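Search reviews Enter keywords Go

The Tilora curved desk, after one season of my elbows

Posted Saturday, November 28, 2020

I bought this desk in August, when everyone I know was buying a desk and the choice had narrowed to whatever was still on the truck. My first pick was out of stock until spring. My second pick was out of stock until the end of time. The Tilora was available in white, so I became a person who had always wanted a white desk.

It came from Costache, the office furniture place in Gellville, which will sell you one desk as readily as forty, though they sigh a little more over the one. I paid $168 plus delivery. The two men who brought it set the carton down in the doorway in such a way that I couldn't get out and the carton couldn't come in, wished me luck, and left.

What you're paying for is the curve. The front edge swings out in an arc instead of running straight across like every desk you had in school. The product page says this "welcomes the body." I don't know about that, but I do like it. My forearms have somewhere to go when I type, and there's no square corner waiting at hip height for me to walk into on the way to the coffee. I had a bruise from the old desk that had practically become a tenant.

The curve also has its price, and you pay it in rulers. Anything with a straight side looks crooked on this thing. Put a box near the front and line it up with the edge, and it's immediately out of line with the wall. Line it up with the wall and the edge makes a fool of you. I spent a whole evening on this with a keyboard. Lenuța Pîrvu, who has the same desk and a healthier outlook, told me to stop looking at it.
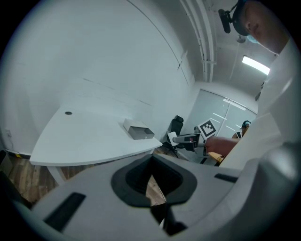
Assembly took me most of a Sunday. The instructions are drawings, with no words at all, and feature a bald little man who is delighted at every stage. By the page with the legs I had come to resent him. There are 8 bolts, and the hex key in the bag fits them the way my father's shoes fit me when I was six. Use your own. If you don't own one, this is the moment to become somebody who does.

Once the legs are tight, they stay tight. I've gone back to check them a few times, partly out of diligence and partly hoping to be proved right about something. No luck. The desk has a faint side-to-side sway if you lean on it with intent, and none if you're only working. My neighbor Aurel Rusu leaned on it with intent, at length, and pronounced it "a desk." He has been in furniture for years, so I took that as praise.

The top is the part I'd argue about. It's smooth and it wipes clean with a damp rag, and I have no complaint about how it's made. But it's white, very white, and white remembers. A coffee ring that would have vanished into my old brown desk sits there like evidence. Pencil marks come off with a thumb. Ballpoint needs rubbing alcohol and some regret. On a sunny morning the glare is enough to make you reconsider your career, and I ended up buying a felt desk pad to cover the surface I had just paid for.

Then there's the grommet. It's a small round one, dark gray, and it sits toward one side of the top. A laptop charger goes through nicely. So does a lamp cord. The plug on my monitor does not go through at all, so that cable goes over the side, hanging down where my knee can find it. One hole for an entire desk strikes me as optimistic. Whoever drew this thing up owns a single appliance and keeps it in excellent order.

Storage: there isn't any. No drawer, no shelf, no hook for a bag. I knew this when I ordered and was still somehow offended when it arrived. What happens in practice is that a bare desk stays bare and the nearest chair takes up the slack. Mine has become a sort of annex, and I clear it off every morning in order to sit down.

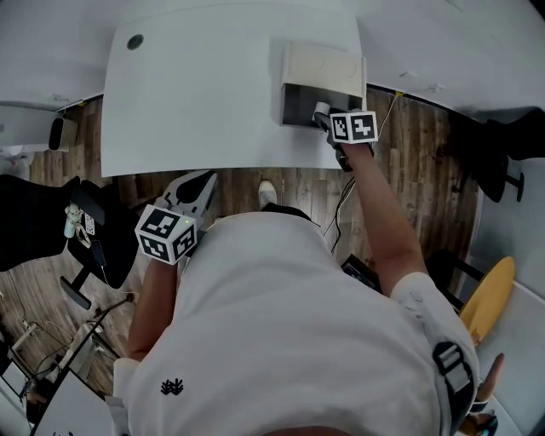
Compared with the Bolatow

The obvious rival is the Bolatow, which Costache keeps on the same stretch of showroom floor. It has a straight front, two cable holes and a shallow drawer, and it costs more. It's the more sensible desk. It's also deep enough that I couldn't reach the back of it without a running start, and the drawer on the floor model stuck. If you have several screens, get the Bolatow and don't think about me again. If your room is narrow and you keep bumping into things, the Tilora is easier to live around.

Would I buy it again

Yes, with a pad and a proper hex key in the same order. I'd also ask the delivery men to bring it all the way in, and I'd ask before they put it down.

Score: 8 out of 10. It loses one for the single hole and one for the little man.

Contact | Copyright 2020 | Back to top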